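Flodwood Receipts - README

Hi, and thanks for stopping by. Flodwood Receipts is a small table of grocery prices that I typed up from my own paper receipts, one line per item, from the shops I use in Ukville. I started it because I wanted to know what my soup cost. Then I kept going and now there are 2766 rows, which is more soup than it sounds like.

Current version: 8

What's in the folder

receipts.csv - the main table, the one you probably want
shops.csv - one row per shop, with the short code I use in the main table
units.txt - how I turned bunches, bags and heads into pounds
changes.txt - what I fixed and when, newest at the top
README - you're reading it

The columns in receipts.csv

There are 8 columns. In order:

month - year and month of the receipt. I dropped the day on purpose, more on that below
shop - a short code, look it up in shops.csv
item - my own plain name for the thing (lemon, green beans, carrot)
as_printed - what the receipt said, typos and all
price - what I paid in dollars, after any discount
amount - how much I got
unit - lb, each, bunch, bag or jar
note - mostly empty, sometimes me grumbling

The as_printed column is my favorite. Shops shorten things in wild ways! Markinov prints green beans as GRN BNS LSE, and for one whole winter they printed parsnips as PRSN, which I first read as "person" and had to go back and fix. If you like matching messy names to clean ones, that column and the item column next to it might be all you need.

How I made it

I kept the receipts in a shoebox and typed them in after dinner, usually with a cup of tea and the radio going. No scanning. I did try a scanning app early on, but thermal paper fades and the app kept turning 8s into 3s, so I threw that batch out and typed it again by hand. Every row has been read twice, once when I typed it and once again at the end of the month with the receipt next to me. I'm sure there are still mistakes. If you spot one, tell me the row number and I'll dig out the paper.

Loose produce was the hard part. Aebischer sells most things by weight, so that's easy, but Markinov likes selling by the piece (lemons, limes, peppers, garlic) and a lemon in August isn't the same size as a lemon in February. For a while I weighed each one on my kitchen scale and wrote that down. Then I got lazy and stopped. So where the unit is "each" you get the count and nothing more, and I'd be careful about comparing those rows to the ones in pounds. The bunch and bag weights in units.txt come from my scale too, and they are averages over whatever I happened to bring home.

Discounts were the other headache. If the receipt took money off one item, I took it off that item. If it took money off the whole basket, I left the item prices alone and wrote "basket discount" in the note. Version 5 and earlier did this differently - I spread the discount over everything - so please don't mix old rows with new ones.

Missing stuff

There's a gap in December of the second year. I was away, and then I was sick, and then I found a few receipts in a coat pocket that had been through the wash. I left the gap as it is. Don't fill it in and then say it came from me, please.

Anything that isn't food is out. No soap, no batteries, no birthday cards. Restaurant bills are out as well. Coffee beans are in, because I said so.

The table also leans hard toward vegetables, since I cook a lot of beans and greens and not much meat. It won't tell you what a normal household in Ukville spends. It tells you what I spend, and I'm a person who once bought celery root three weeks in a row for no good reason.

Privacy

I took out the day, the time, the register number, the last digits of my card and the name of whoever was at the register. The shop names are still there. I don't think the prices on a public shelf are anyone's secret.

Getting started

Open receipts.csv in any spreadsheet program. It's plain commas, with quotes around the as_printed column because some receipts have commas in them. If the file looks like garbage, your program is probably guessing the wrong text encoding, so choose UTF-8. If you only want a small piece to play with, the first 300 rows are the cleanest, because that's when I was most excited about the whole thing and wrote the best notes.

One fun thing to try first: filter for lemon, sort by month, and draw a line for each shop. The lines cross more often than I expected.

Using it

Do what you like with it - school projects, charts, practice, a blog post. A mention of Flodwood Receipts would be kind. If you change the rows, give your copy a different name so people don't write to me about it (it has happened).

Next up

I want to add a column for season, and one for whether the item was loose or wrapped, which I can only do for the newer rows where I made a note of it. 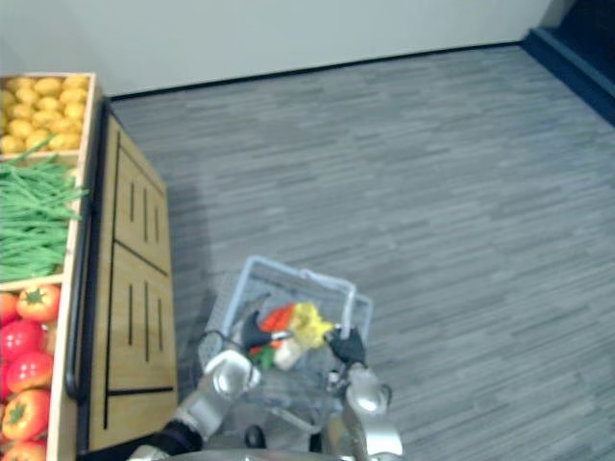
The season column will probably come first, since I can fill that in from the month without going back to the shoebox. Loose or wrapped will have to wait until I've sorted out my notes, and some of my handwriting is pretty bad.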